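Gripper grip on shiny stuff, and cloth that won't fold

ustora_bench
Posting from the shared shop at Cosgrove. I'm building a hand-held gripper so I can show our arm how to do chores, and cloth is killing me. It'll pick up a towel fine, then the fold comes out like a samosa. My table is glossy purple and I'm starting to blame it. Close up you get a big white glare spot right on the finish, next to the off-white housing.
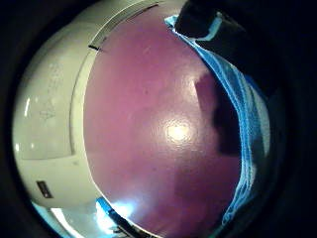

Reply 1
marama_r
Glare, for sure. I had the same thing with a lacquered bench in June. Throw a matte sheet over it and record 40 new demos before you touch any code.

Reply 2
rainer.s
Disagree, sorry! My Trumel build works off a glass desk and folds napkins all day. I'd look at how you let go of the cloth. If your thumb drags at the end, the arm learns the drag too. How many demos do you have?

Reply 3
ustora_bench
2,026, but plenty of those are from before I changed the finger pads (some 9 sessions, ugh). And yeah, I might be dragging. One more from the same table, light blue cloth on it, left edge nice and straight and the right side all bunched up. You can see blurry reflections in the finish just below it too, so maybe you're both right?
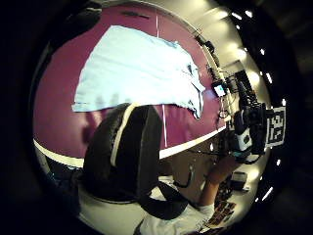 Reply 4
marama_r
Those reflections would bug me way more than the wrinkles. Matte sheet!!

Reply 5
rainer.s
Toss the old-pad sessions first, that's free. Then try the sheet if you must.

Reply 6
ustora_bench
OK, old ones are out and it's retraining now. Dilek has a gray felt cover I can borrow, so that's next.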